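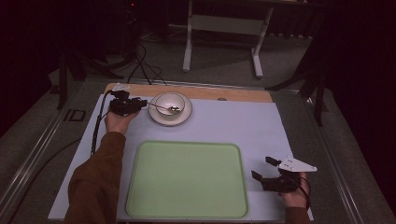
1/ The spoon task ate our whole week and I'm finally calm enough to write it up. Short version: one of our hand grippers was lying to us about how open it was, and the policy believed every word of it.

2/ Setup for anyone new: we record tabletop chores with a pair of hand-held grippers, one per hand, then train on the recordings. Bowl, plate, spoon, tray. Left hand takes the spoon, right hand helps out. The project is called Tosari if you've seen me complain about it before (you have).

3/ We had 3,000 recordings. Trained overnight, loaded it on the arms, hit go. Left arm was lovely! Right arm drove its half-closed fingers straight down onto the rim of the tray and kept pushing until the force limit tripped. Loud crack. My coffee did not survive.

4/ No one was near the arms and the stop worked the way it should. But one fingertip pad tore and we lost a mount. If that had been a hand under there I'd be writing a very different thread.

5/ First guess: bad calibration. Redid it twice. Nope. Second guess: the policy was just undertrained, so I gave it another 24 hours. It hit the tray again, only more confidently.

6/ Then I did what I should've done on day one and put the opening signal right next to the wrist video. Fingers wide open on video, number in the log says half closed. And it sits there, totally flat, for 40 frames at a time before jumping to the right value.
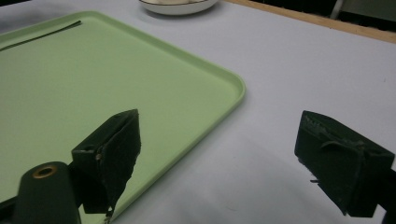

Fingers wide open, tray corner in between.

7/ It was the cable. Ours loops around near the wrist, and on the right unit a wire had cracked inside the jacket. Bend your hand one way and the reading froze. Bend it back and it was fine. Of course it always passed the bench check, because on the bench it's lying flat!

8/ The part that bugs me most is our logger. When it got no new value it just repeated the old one. No warning, no gap, nothing. I wrote that code. Sorry, everybody.

9/ Fixed now: new cable with a proper clamp, the logger marks missing readings as missing, and any recording with a frozen signal gets kicked out before training. We also cut the downward force limit by 50 percent until I trust the thing again.

10/ Rerecording the bad ones through May. If you run the same kind of rig, go wiggle your cables while you watch the numbers. It takes two minutes.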